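Gostovwood Cat Sitting Adds Overnight Stays in Kodham and Pokska

KODHAM – Hi, I'm Samah Belhaj, and if you live in Kodham you may already know me as the woman with all the keys. I started Gostovwood to look in on cats while their people were away, and I have news I've been dying to share: starting in August, we're staying the night!

Up to now our sitters have come by in the morning and again after work. That suits plenty of cats just fine. They eat, they let you scoop the box, they go back to the windowsill. But a lot of cats have an evening routine, and they take it seriously. My own cat, Ghoneim, walks me to bed at 11 and sits on my feet until I stop moving (he's 7, and he has been like this since he was a kitten). When I went to visit my sister last winter, my neighbor found him in the hallway outside my bedroom, yelling at the door. I felt terrible, and I came home with a plan.

With the new overnight stays, your sitter arrives in time for dinner, sleeps at your place and leaves after breakfast. Your cat gets company on the couch, a lap if a lap is wanted, and somebody to wake up at an unreasonable hour. We'll follow your house rules about who's allowed on the bed – or we'll try to, anyway. Cats have their own opinions on that one.

Before the first stay we come over for a free visit. I like to sit on the floor and let the cat decide about me, and meanwhile you can tell us everything: the favorite blanket, the food she'll only eat if it's mashed, the closet she hides in when the garbage truck comes. Write it all down if you can. The longest note I ever got ran to 11 pages and I read every word.

We've made 3,066 visits so far, and every sitter on the team has worked alongside me before going out alone. I still do a lot of the visits myself, because why else would I be in this business?

Overnight stays are open to homes in Kodham and Pokska. Shy cats, senior cats and cats who need a pill hidden in something tasty are all welcome, and households with more than one cat pay the same nightly rate. Daytime visits will carry on just as before, so if your cat is happy with those, you don't have to change a thing.

To book a free first visit, call or stop by the Gostovwood office in Kodham. Holiday weeks fill up early, so do get in touch soon if you're traveling!

Press contact: Samah Belhaj, owner, Gostovwood Cat Sitting, Kodham 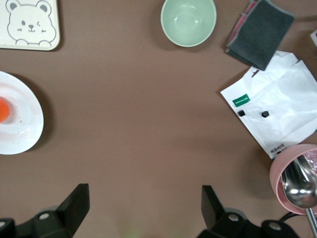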